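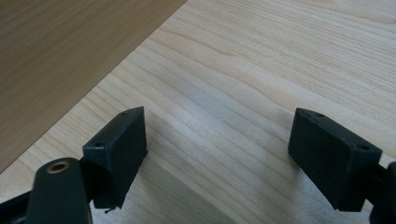 *Opening slide: gripper fingers over the tabletop.*

**Start with the burial, not the brooch.** Straight in: a woman laid in the ground at Canville with a pair of gilt brooches at her shoulders and 80 amber beads between them. Let people enjoy that for a moment before any dates!

- Date of the grave: I say 562, which comes from a coin in the purse. Stress that the coin gives the earliest possible year. She could have been buried a good while later.
- The brooches are older than the coin. You can see wear on the raised parts, and one pin has been replaced in iron (I love this pin, don't rush it).
- Animal ornament: begin at the foot of the brooch, find the eye, then follow the jaw round. Once people have got one beast they find the rest themselves, and the room gets noisy. Let it.

**Linell comparison**

Same beasts, cruder cutting, 400 kilometres away. Thanasis Michailidis thinks one workshop, I think a copyist with a good memory. Give his side properly, he may be in the audience.
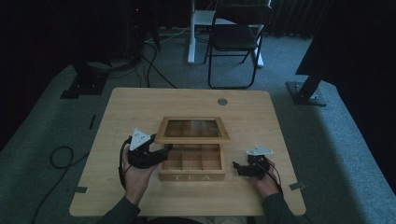 Were the brooches made for her?
Probably not, as the wear is too heavy for a woman who died before she was 30, so an older relative may well have worn them first.

**Beads**

Fidelina Rivadeneyra's new stringing order goes in at this point. She worked from the lifted soil block, and it changes everything: two short strings, pinned brooch to brooch, and a third hanging loose to the waist. Say thank you to her by name.

If time is short, drop the Cuadros buckle and go on to the textile traces on the back of the pin. Finish on the thread count, then take questions.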